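Storage and Dispensing of Single-Portion Packets: A Cardboard Organiser for the Hulme Common Room

Project report, Product Design, second year
Submitted 13/01/2022

1. Background

The common room at Hulme keeps tea, instant coffee and soup in single-portion packets. Until this project these were stored in the supplier's outer boxes, which were opened at the top and placed side by side on a shelf. The boxes take up more width than their contents require, and once a box is half used the packets fall over and slide beneath one another. Users then empty the box on to the worktop to find what they want.

The department asked for a low-cost organiser that could be made in the workshop without special tools, repaired by anyone, and recycled at the end of its life. The material budget was set at 900 pence.

2. Requirements

The following requirements were agreed with the department at the start of the project.

The organiser must hold packets upright, so that the top edge can be gripped between finger and thumb.
It must fit a shelf 240 mm deep.
It must be made from a single material, with no glue in the dividers.
Any divider must be replaceable without taking the whole tray apart.

3. Design

Three arrangements were considered: a stepped rack, a set of separate sleeves, and a tray with crossing dividers. The stepped rack gave the clearest view of the contents but was too tall for the shelf. The sleeves were simple to make, although they tipped forward when the last packet in a row was taken. The tray was therefore selected.

The dividers are slotted to half their height and pushed together, in the same way as the inserts in a bottle carton. The slots were first cut 70 mm apart, which allowed the packets to lean. Reducing the spacing to 60 mm in the second version corrected this. The front wall was kept low so that the first row can be reached without tilting the hand.

Corrugated board was obtained from delivery cartons supplied by Paturano. Board from Andum cartons was also tried, but it was thinner and creased at the slots. It was used only for templates.

4. Construction

All parts were marked out from a card template and cut with a craft knife against a steel rule. The direction of the corrugation proved important. Dividers cut with the flutes running vertically stood firmly, while those cut the other way bent under light pressure from above. Two dividers had to be remade for this reason.

5. Trial arrangement

The second version was examined at a table before being placed on the shelf. Packets were set upright in the compartments in two columns, with the front compartments left free.

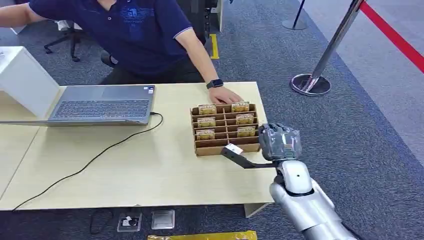
Leaving space at the front makes it easier to reach the first packets, but it reduces the capacity of the tray. On a shallow shelf this is a real cost, and the department may prefer to fill every compartment and accept a tighter grip. Notes on each arrangement were typed up at the table and are kept with the project file.

The columns need not line up exactly. A small offset between neighbouring packets did not affect their stability, provided that each remained within its own compartment.

6. Limitations

The board has not been tested in damp conditions, and the shelf in question is near the kettle. The compartments suit flat packets only. The Larno soup sachets, which are wider at the base, do not fit and remain in their original box. A further version with one row of wider compartments is planned for March.

7. Materials retained

The card template, the first set of dividers and the unused board are stored in the workshop plan chest, second drawer.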